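Mar 30, 2015

I had meant to write about the garden this week, but it rained again and I spent most of the weekend out in the workshop with the radio on, which suits me fine this time of year. The Prosden catalog came in the mail too, and I read it cover to cover over two cups of coffee and one slice of cake (all right, two slices).

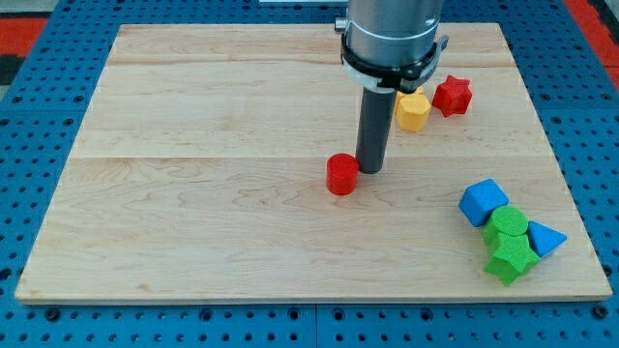 Maple has been on my mind ever since January, when I finally gave up on the old breadboard my aunt left me, the one with the split down the middle. I kept telling myself I'd glue it, and I never did. What I love about a board made up from a few long planks is the way the grain wanders, tan and cream and then a streak of light brown, and how the joins are so faint you have to go looking for them. It looks awfully nice against a blue table, too, and I'm tempted to paint my own bench that color! The little red cylinder has that ribbed look you get with printed plastic, and next to all that pale wood it's as cheerful as a button.

I paid $85 for my maple at Bodin, more than I planned, and it has been leaning in the hallway for 3 weeks now while I make up my mind about the finish. My neighbor swears by plain mineral oil. I'm leaning toward oil and beeswax, but ask me again on Saturday.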